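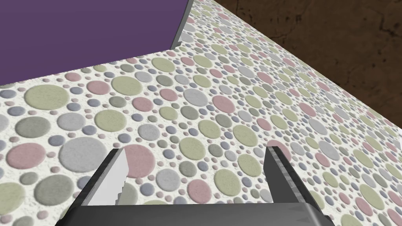
4. Setting up a season for home viewing

Print this page | E-mail this page

Search the guide Enter keyword Go

This section covers adding a reality or competition series to your Lono box, following it through the season, and voting from the remote. You need a working Lono account and a box that has finished its first channel scan. If you have not run the scan, go back to section 2.

4.1 Adding a series

1. Press Guide on the remote and choose Shows.
2. Type at least three letters of the title. Results appear as you type.
3. Highlight the series and press OK. The series page opens with the current season on top.
4. Choose Follow Season. A green check mark appears next to the title.
5. Choose which episodes to record: New Only, New and Repeats, or All.

Note: Some series are sold to several countries under the same name. The dating contest Ursu, for instance, has separate versions with separate casts. Check the country code at the right of the title before you press OK. If you follow the wrong version, you will have to remove it and start over at step 1.

Note: Reunion specials and casting specials are often listed as their own shows. Follow Season does not pick them up. Add them one at a time from the Specials tab.

4.2 Storage

The standard box holds 300 hours in normal quality. High quality takes up more than twice the space. A full season of an hour-long elimination show, with the results episodes, usually fits without trouble, but daily shows fill the disk fast.

1. Press Menu, then Storage.
2. Set Keep Until to Watched, One Month, or I Delete.
3. Set Quality to Normal or High. The change applies to new recordings only.

Caution: With Keep Until set to Watched, an episode is deleted as soon as the closing credits have played. If more than one person in the house follows the show, use I Delete.
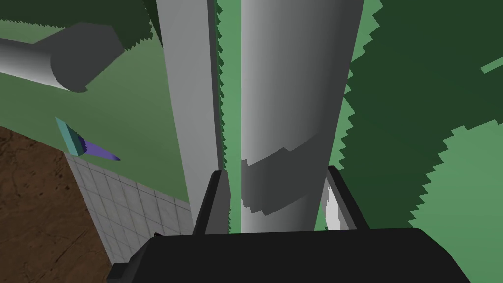 Episodes you have locked are never deleted, whatever the setting. To lock one, highlight it in the list and press the yellow button. Press it again to unlock.

4.3 Live episodes that run over

Finals and results shows often run past their listed time. The box stops recording at the listed end unless you add extra minutes.

1. Open the series page and choose Options.
2. Choose Extra Time.
3. Pick 5, 15, 30, or 60 minutes. We suggest 30 for a final.

If another recording is due to start during the extra time, the one higher in your priority list wins – the other starts late. To change the order, see 4.5.

4.4 Voting from the remote

Voting works only for shows that use the Dedodis voting service. These have a small V beside the title. The box must be connected to the internet.

1. Watch the episode live. Voting is closed on recordings.
2. When the V turns red, press the red button. The list of contestants opens on the right side of the screen.
3. Highlight a name and press OK.
4. Enter your four-digit PIN. "Vote received" shows for a few seconds.

Caution: Some shows charge for each vote. The price is displayed before you enter the PIN, and charges cannot be reversed afterward. To block paid votes, go to Menu, Account, Limits and set Paid Votes to Off.

Note: If you see message 417, the voting window has closed and your vote was not sent. You are not charged.

4.5 Priority list

1. Press Menu, then Priorities.
2. Highlight a series and press OK to pick it up.
3. Move it with the up and down arrows and press OK to drop it.

New series go to the bottom of the list. A series that has ended stays in the list until you remove it – it does no harm there, but the list gets long.

4.6 Hiding results

Set Hide Results to On under Menu, Display. Episode descriptions and cast pages for followed series are then blank until you have watched the episode. This does not affect the news ticker on the Bososov channels, which has to be turned off separately in section 6.

Section text: Senan Nic Giolla. Last revised December.

Print this page | E-mail this page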